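ロボットが布をつかむ日 コヌラの公開デモに親子連れも

2024年11月24日

家庭向けロボットの研究開発を手がけるコヌラ(Conura)が、開発拠点「ドロドホルム」で公開見学会を開いた。お目当ては、布を扱う作業に取り組むロボットアームの実演だ。金属の部品や箱を運ぶロボットならテレビでも展示会でも見慣れているが、タオルやぞうきんのようなくたくたした物を相手にする姿を間近で見られる機会はそう多くない。開場前から入り口には列ができ、研究者らしい人に交じって、小学生を連れた家族の姿も目立った。

見学会は入れ替え制で、1回の定員は33人。午前と午後に分けて計3回行われ、どの回も早々に満席になったという。参加費は中学生以上が1,000円、小学生以下は無料。受付で首から下げる見学証をもらい、短い安全説明を聞いてから実演室に入る。説明といっても堅苦しいものではなく、「線の内側に手を出さない」「大きな声を出しても大丈夫、ロボットは驚きません」と言われて、前列の子どもたちがさっそく大きな声を出していた。

実演を取り仕切ったのは、コヌラで把持の研究を率いる辻かずえさん。冒頭、辻さんは白いハンカチを1枚取り出し、机の上にふわりと落としてみせた。もう一度落とす。形が違う。さらにもう一度。やはり違う。「毎回ちがう物が置いてあるのと同じなんです。ロボットにとっては、これがとても難しい」。なるほど、コップなら倒れてもコップの形のままだが、布はそうはいかない。どこが端で、どこが折り目で、どこをつまめば持ち上がるのか。人間が考えもせずにやっていることを、ひとつずつ教えていく仕事なのだそうだ。

開発中の制御ソフトは「テロ」ならぬ「テッロ」(Tello)と読む。社内の呼び名で、つまむ位置の候補を選び、指の閉じ具合を決めるところまでを受け持つ。もうひとつの「イノブ」(Inov)は作業の記録を整理する仕組みで、うまくいった回もいかなかった回も同じように残しておき、次の学習に回す。失敗の記録ほど役に立つ、と辻さんは話す。会場のモニターにはその一部が流され、布がするりと指の間から抜ける場面では客席から「ああー」と声が上がった。続けて、きちんと持ち上がった場面では拍手である。録画に拍手が起きる見学会というのも楽しい。

用意された課題は12種類。薄いハンカチから始まり、靴下、エプロン、厚手のタオル、そして毛足の長い掃除用の布へと進んでいく。辻さんによると、薄い布は重なった枚数が分かりにくく、厚い布は指先が毛の中に沈んで、どこまでつかめているのかがつかみにくい。「見た目はふわふわでかわいいのに、相手としては手ごわいですよ」と笑う。

質問の時間には手が次々と挙がった。いちばん盛り上がったのは、ある男の子の「ぬいぐるみとタオル、どっちが難しいですか」。辻さんは少し考えてから、ぬいぐるみは中に綿が入っているので形がある程度戻ってくれる、タオルは戻ってくれない、だからタオル、と答えた。隣で聞いていた父親のほうが深くうなずいていた。

実演の補助を務めた丸山ゆづきさんは、入社してから布ばかり触っているという若手の技術者だ。開発室の棚には色も手触りも違う布がぎっしり詰まっていて、休みの日に雑貨店へ行っても、つい縁の縫い方や毛の長さを確かめてしまうらしい。

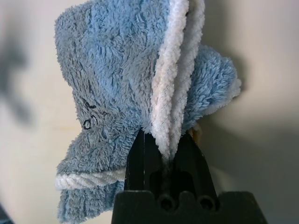

丸山さんが熱を込めて語ってくれたのは、縁の話だった。布の縁は、縫い目や飾りひもがついていると周りと硬さが変わる。そこをうまく指で挟めれば安定しやすいが、硬いところと柔らかいところの境目をつまむと、持ち上げる途中で布が回ってしまうことがある。指を閉じる力を強くすればいいのかと尋ねると、「強くしすぎると、今度は放すときに毛が引っかかるんです」とのこと。つまむことばかり気にしていたが、放すほうにも工夫がいるとは知らなかった。こういう話を本人の口から、機械のすぐそばで聞けるのが見学会のいいところだと思う。

最後は参加者が自分の手で布をつまんでみる体験コーナー。といっても使うのは親指と人さし指の2本だけで、目を閉じたまま、机の上の布を角から持ち上げる。やってみると、これがなかなかうまくいかない。記者も挑戦し、角だと思ってつまんだのはただの折り目だった。隣の女の子は一回で成功させて、丸山さんから大きな拍手をもらっていた。

コヌラは10月にも近隣の学校向けに同様の催しを行っており、一般に向けた公開は今回が初めて。来場者の感想を聞きながら、次回は洗濯物をたたむ作業の実演も加えたいとしている。辻さんは「たたむのはまだ時間がかかります。でも、時間がかかるところも見てもらいたい」と話していた。次回の日程は決まりしだい、ドロドホルムの受付と同社の案内ページで知らせるという。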